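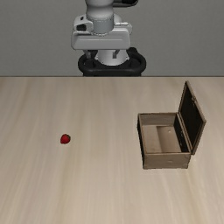
Cindivik Classroom review: a robot arm for every kid in the club

Our robotics club at Lerine has 18 students and, for most of its life, one arm. If you've ever run a club like that you know how the afternoon goes. Two kids drive, three give advice, and everybody else drifts over to the snack table. So when we got Cindivik Classroom in April, a simulator that puts a full arm on each laptop, I was ready to like it. I ended up liking it even more than I'd hoped!

Setup took me one evening. The club laptops are nothing special (they came out of the library when the library got better ones) and they all ran it. Two of them needed the graphics turned down to medium before the motion got smooth. You make one club account, hand out short join codes, and the kids are in. No email addresses needed, which made our front office very happy.

The program comes with a set of tabletop projects. We started with the one called Box Job: pick up the small red item, carry it across, put it in the open wooden box. It sounds like a ten minute exercise, and it kept us busy for five weeks. The first attempts were awful in the best way. Arms swung past the target, fingers closed on air, one hand went straight down into the table and the program politely told us so. I haven't heard that much laughing at a club meeting in a long time.

What I love most is the hand view. You can switch between a front view of the whole table and a view looking out from the gripper, and the second one changed how my students think. From the front, almost any approach looks fine. Switch to the hand and you find out how far off center you are.

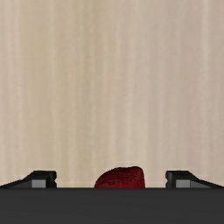

Hand view, with the fingers wide and some room left on both sides.

Reece Yeoman, one of our eighth graders, got hooked on this. He'd been lining everything up from the front and missing by a hair every time. Once he started checking the hand view before closing the fingers, he rewrote his approach in one sitting, and then went table to table fixing other people's (with permission, mostly). Sobia Ghumman took it the other way and wrote a little script that shifts the starting spot of the target on every run. She let it go over a weekend and came back with 700 attempts logged, all in a spreadsheet she could sort. On our real arm that would have taken us until graduation.

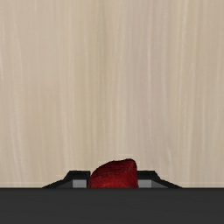
Same view with the fingers in close.

The coding side is friendly. Beginners can drag blocks, and there's a button that shows the same program as Python, so the older kids slide over to typing when they feel like it. Replays are great too. You can scrub back through any attempt and step along slowly to the moment it went wrong, and I now use replays for the first part of every meeting.
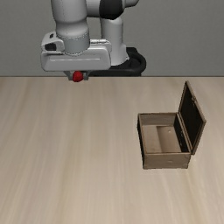 Front view: red piece between the fingers, open box over to the right.

A few gripes, because I do have some. The lighting controls are buried three menus deep. The log holds 2,000 attempts per project and then starts dropping the oldest ones without much of a warning, so export often. Grip force is a single slider with no units on it, and my students wanted numbers. The printed workbook is thin past chapter four. And you do still want some real hardware in the room. When we moved Box Job over to our old Markberg arm, the programs needed a fair bit of tuning, mostly slower moves near the table. I thought that was a good lesson in itself, but plan an extra meeting for it.

I also looked at the Bukhari kit, which is a nice desktop arm with sturdy parts, and if you have four students I'd say go get one. For a group our size I'd pick Cindivik first and save up for the metal later.

We're running our family demo on 1st June with all the laptops open and the Markberg in the middle, and the kids have already started arguing over who gets to show their replays first. Five stars from me, four and a half if they never fix that lighting menu.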